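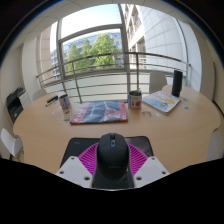

From: Trirkitz list
Date: June 21, 2023
Subject: Re: sourdough starter gone flat

Hi all,

Catching up on the list tonight and I have thoughts (sorry in advance, I always do). Somebody wrote:

> My starter was doubling every morning in April and now it barely
> moves. Same flour, same jar, same spot on the counter. Do I throw
> it out and begin again?

Please don't throw it out! Mine did the very same thing last summer and I nearly gave up on it. What brought it back was feeding it more, and more often. My kitchen gets so warm in June that the poor thing was eating everything overnight and then sitting there hungry until I got up. Once I peeked in at 11 at night and it was already way up the side of the jar, so by breakfast I'd been looking at the collapse and calling it lazy.

So I went to two feedings a day, keeping just a spoonful of the old stuff each time, and I put in a bit of rye. I get the Sirum rye from the co-op, but any whole rye ought to do. It took 3 days before I saw bubbles on top again, and then it took off like crazy – I had to move it to a bigger jar.

Baking with it is another story. My first loaf after all that was a pancake with a crust. I'd let the dough rise for 14 hours, same as in winter, and it had no strength left. I cut that way down now and go by how the dough looks, and when we have a heat wave it goes in the fridge overnight. The Rugemalira recipe that was going around here works nicely with a cold rise, if anybody still has it saved. I lost my copy and would love it again.

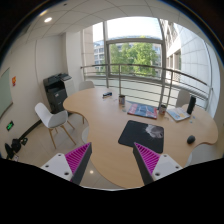

Tilting the jar is what the earlier message in this thread suggested, to look for a tide mark on the glass above the starter, and I'd second that. A streaky line high up means it rose and fell while you were asleep. A rubber band around the jar at feeding time helps too.

One more thing, has anyone tried the Trukeo bread flour? It was on sale and I bought far too much of it. It seems to drink up a lot more water than my usual, and my dough came out stiff as clay. I'd be glad to hear what amounts people are using.

Happy baking, and do write back and say how the starter is doing!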